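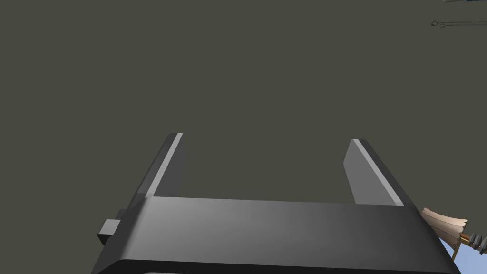 Figure 1. Simulator view of the open gripper, seen from behind.

Building a Two-Armed Robot in a Shared Workshop
Handout 4: Working in the simulator before working at the bench
Emil Lüthi, Endwood shared workshop, February course

What we do in this part

In the first three handouts we cut the base, mounted the shoulder plates and wired the power supply. The arms are still in their boxes and they stay there for one more evening. Before we bolt them on, every group will drive the model of the robot in the simulator. The model has the same joint limits and the same camera positions as our build plan, and when something collides in it, the repair costs nothing.

Please bring your own laptop if it can run Unanel. If it cannot, use one of the machines at the long bench. Berhanu Adugna has installed Unanel on both of them and the login is on the label under the keyboard. Do not update the graphics driver on these machines, even if a window asks you to.

You will need:

- the project folder from the course drive (the whole folder, not only the scene file)
- a mouse with a wheel
- your dimension sheet from Handout 2
- the notebook of your group

4.1 Loading the scene

Unpack the project folder into a path without spaces. Open Unanel, choose File, then Open scene, and select the living room scene. The first loading is slow, because the program prepares the surfaces and stores them. On the bench machines it took 73 seconds when I tried it. The next time it is much faster.

We use a furnished room and not a bare test floor. In a bare scene, beginners drive the arm well after ten minutes and then have no idea where they are when they see a window, a chair and a part of their own robot in the same view. I prefer that you have this difficulty now.

When the scene is loaded, the physics is paused. Leave it paused. First go through the joint list on the left side and compare the names with your dimension sheet. The left arm and the right arm are named from the view of the robot, so "left" is the side that is at your right hand when you stand in front of it. In the last course two groups exchanged these, and they found it only after the cables were tied.

4.2 The gripper

Our gripper is a parallel-jaw type. Both fingers move by the same amount and in opposite directions, driven by one motor. In our design the full opening is 52 mm between the pads. The slider in Unanel does not show millimetres, it shows a value between 0 (closed) and 1 (open). To get the opening, multiply the value by 52. So a slider value of 0.5 gives 26 mm.

Look again at Figure 1. The fingers are spread, nothing is between them, and the housing runs across the bottom of the view. When you look along the fingers like this, they lean outwards on the screen. This is perspective. The jaws of a parallel gripper stay parallel during the whole travel, so please do not try to "correct" the finger angle in the model file.

Exercise A

1. Start the physics.
2. Open the gripper fully and write down the slider value.
3. Close it in steps of 0.1. After every step wait until the fingers stand still.
4. Note the value at which the pads touch. It should be 0, or very near to it.
5. Open again, and repeat with the other arm.

If the pads touch clearly before 0, then the finger offset in the model is wrong. Write the value down and call me or Roswitha Hofstetter. Do not change the offset alone, the other groups use the same file.

One more remark about judging distance. A plain surface without any marking gives your eye very little help. In Figure 1 there is a large olive-grey surface beyond the fingers, and from the picture alone I could not tell you how far away it is. In the simulator you can read the distance from the measuring tool (key M). At the real robot you will not have this key, therefore we will stick strips of masking tape on the table in Handout 5. Take the habit now: before moving forward, find something with an edge or a pattern near your target, and use it for comparison.

4.3 Reading a tilted camera view

A camera that is mounted on a moving part does not stay level. If the part turns, the whole room turns on the screen, although the room has of course not moved. Most people get confused by this at the first attempt and steer in the wrong direction.

My method is always the same. I look for something that I know is vertical or horizontal in the real world, then I look for the robot, and only after this I touch the controls. In a living room the best helpers are window frames, floorboards and the seat of a chair. In Figure 2 the boards of the floor run diagonally, and the armchair at the far end tells you which way is up. The large smooth white surface in the foreground belongs to the body of the robot. An arm stands behind it with the gripper at the top, and under the gripper you see the ribbed collar and then the black wrist.

A warning about large dark shapes near the lens. In a view like this, something black that fills a corner is very often a part of your own robot, and it is closer than it looks. Check the other camera before you move the joint.

Figure 2. Arm and gripper in the living room scene, camera strongly tilted.

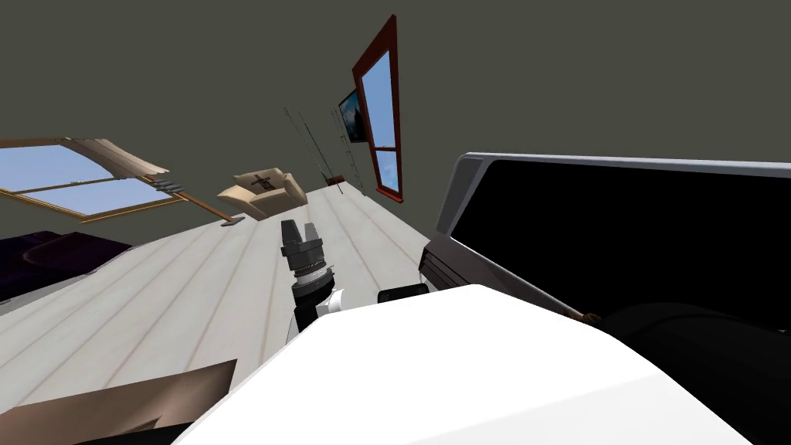 4.4 Moving the arm without touching the body

The body shell has a rounded edge, and the forearm passes quite near to it when the elbow is low. For the real build the shell will be formed from white sheet that Reto Wieser orders from Masson. It scratches easily. We want to keep at least 2 cm of free space between the forearm and the shell in all positions, and the simulator can warn us when we go below this.

Switch on the warning under View, Clearance. Type 2 in the field and make sure that the unit is cm. The default unit is mm, and with 2 mm you will get no warning until it is practically too late.

Exercise B

1. Put both arms in the home position (key H).
2. Raise the elbow of the left arm first, then turn the shoulder. Never the other way round.
3. Move the gripper forward, away from the body, until the arm is nearly stretched.
4. Come back on the same path. Watch the clearance value during the whole return — the return is where most contacts happen.
5. Repeat with the right arm.
6. Now move both arms at the same time, slowly, one person for each arm.

For step 6 you need to speak with each other. Agree on short words before you start. Pichit Klinhom's group used "go", "wait" and "back" and nothing else, and it worked very well. Long sentences are too slow.

If the warning comes, stop the physics with the space bar and save the joint values (Edit, Copy pose). Paste them into your notebook file with one line of comment. A pose with a contact is useful for us, because we will later enter it as a limit in the motor controller. Please do not delete it out of politeness.

4.5 Comparing two views

Save a still from your camera at two moments in Exercise B, with key P. Put them next to each other and mark on both the same fixed points of the room. I use the cross-shaped emblem at the armchair and the corner of the wide window. Then mark the robot: gripper, wrist, edge of the body shell.

Figure 3 can be used for practice together with Figure 2. The armchair, the wide window with its beige curtain and the screen on the wall are in both, so you have enough fixed points. In Figure 3 there is one gripper in the centre, pointing away into the room, and the second one is at the right side, near the lower left corner of the large black panel. Find both before you continue reading. For the one in the centre, follow the parts backwards from the fingers: the black ribbed wrist ring, then the white and black forearm.

The question that I will ask to every group is this: which things on your two stills have changed their place on the screen, and is it because the arm has moved or because the camera has moved? If the fixed points of the room have shifted, the camera has moved. If only the gripper has shifted, it was the arm. Often it is both, and then you should say so.

Figure 3. Both grippers in view.
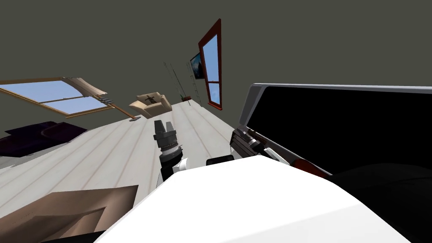 4.6 Saving the log

Unanel writes a log of all joint values while the physics is running. When you finish, choose File, Export log, and save it as a text file with the name of your group. My own log for Exercises A and B had 1,885 lines. If yours has only a few lines, the physics was probably paused, and you have to repeat the exercise.

Open the log in any text editor and look at the column "elbow_l". The values should change smoothly. A sudden jump means that the slider was pulled too fast. In the simulator this looks harmless, but the real elbow motors from Niston will switch off with an overload error, and the arm then goes down under its own weight.

4.7 To hand in before the next evening

- the log file
- the two stills from section 4.5 with your marks
- at least one saved pose with a clearance warning, if you had one
- the touching value of both grippers from Exercise A

Put everything in the folder of your group on the course drive. Roswitha checks the folders at noon, and she will write to you if a file is missing.

For Handout 5 please bring safety glasses, a 4 mm hex key and a roll of masking tape. The bench power stays off until I have looked at the wiring of every group.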